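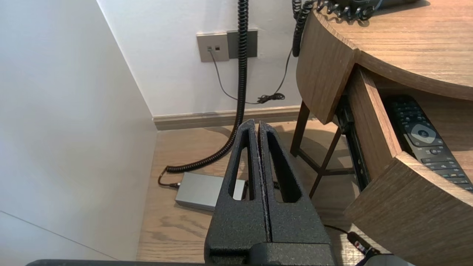
About Stiltix

Stiltix is a small company for floor care and floor repair. We work in homes, rental units, clinics and small offices in Daly and the towns near it. Our office is at 28 Orkent Road, behind the tile store, and there is free parking at the side.

We started with 2 people and one van. In the first year we did mostly sanding of old floors, in many cases floors which had been under carpet for a long time. Later the customers began to ask us for other things: a squeaking board in the hallway, a stain near the kitchen sink, a gap along the wall that gets bigger every winter. We learned these jobs one after another, and today small repairs are more than half of our work.

How we work

First we come and look at the floor. The visit is free inside Daly, and outside the town we charge only for the driving. We measure the room, we check the humidity, and we write an offer with the price of each part of the job. You receive it by email, normally in two working days. If we think that your floor needs only a good cleaning, we will tell you so.

Furniture is the question we hear most. Please move the small things yourself before we arrive. Sofas, beds and bookcases we can move for you, but we ask that the shelves are empty. Pianos we do not move.

We have now finished 383 jobs, and roughly 100 of them were for customers who called us a second time. We are very thankful for this trust.

Our name and our partners

In 2019 we took over the customers of Histex, a carpet company which was closing. If you have an old Histex guarantee paper at home, please keep it. We honour it until the date which is printed on it, also for the stairs.

Languages and opening hours

The office is open from 8 in the morning until 4 in the afternoon. In December we close earlier, at 2, and we do not take sanding jobs in the last two weeks of that month. On the phone we speak English, French and Polish. For Polish it is better to call before noon.

Page last updated 11/21/23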